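Wandlow menus – readme

Set of takeout menus and the tabletop they get sorted on. Photos plus a typed list of dishes and prices. Put together by Szymon Kozłowski, last touched Oct 24, 2020.
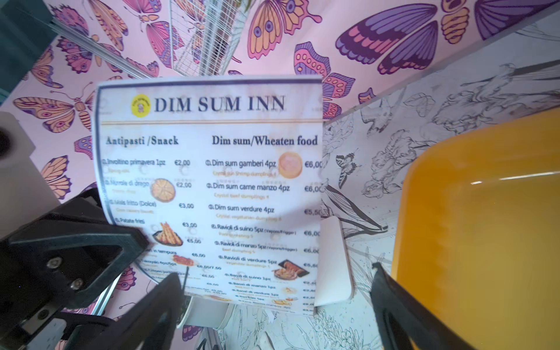
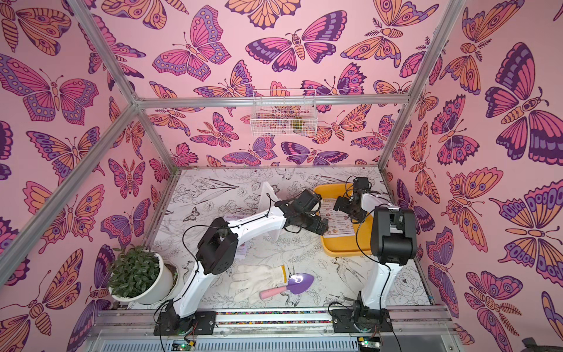
First picture: Dim Sum Inn menu, dim sum column on the right. Second: the table with the flower and bird print, wire basket on the back wall. Butterfly wallpaper in both.

What's in it
menus.csv – 200 rows, one per dish
photos folder – 48 files
notes.txt – spelling stuff, read this first

Columns: menu, section, dish, pieces, price, english. Prices in euros, comma for decimals, so watch your import. Pieces blank if the menu doesnt say. Double prices (6,00/7,50) kept as one string, split them yourself.

Spelling left as printed. "Patate fritti" stays "Patate fritti". Please dont send fixes for these.

Known problems
– 23 rows with no English name
– curved paper, small print goes blurry low down. Left those blank, no guessing
– the Pennington menus are still missing, maybe Febuary

Use it for whatever, credit Bodero.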